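Inthorpe Laundry Services
Ticket: Dryer 7 stops before end of cycle
Status: Closed
Month opened: February

Reported fault
Dryer 7 cuts out part way through the mixed cottons programme. Drum stops, fan stops, display shows the door symbol although the door is shut. Pressing start brings it back for a few minutes. Loads come out damp at the seams and neckbands. Hour counter at time of report: 2,653.

First checks
Door switch tested with a meter, open and closed, no fault. Door catch tight. Lint screen clean. Supply voltage steady under load. Ran the programme empty and it finished normally, so the ticket was set to "cannot reproduce" and reopened the next morning when the machine stopped again at 10.40.

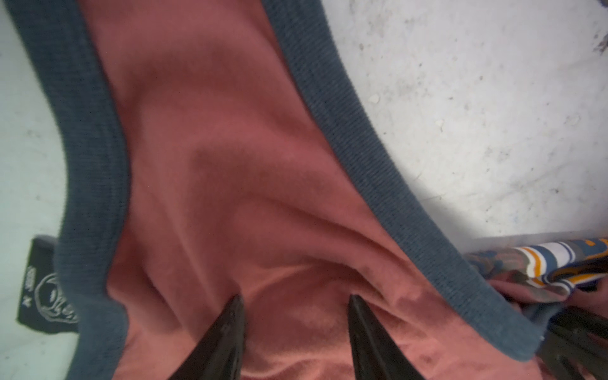

Second visit
Ran with a full load of light cottons, tops and vests only, as this was the load type named in both reports. Stopped after some 90 seconds of the second heating stage. Rear panel removed. The door switch cable runs behind the drum bearing bracket and had worn through its sleeve where it touches the bracket. With a heavy load the drum sits lower and the cable is pulled against the metal. One core was down to a few strands.

Repair
Cable replaced from switch to control board with the Badik part. The Han part listed in the old manual has the wrong connector and should not be ordered. New cable tied to the upper rail, clear of the bracket. Four full loads run, no stops.

Follow-up
Dryers 5 and 6 have the same cable route. Both to be opened at the 3,000 hour service. Vuvunura site has been sent a copy of this ticket.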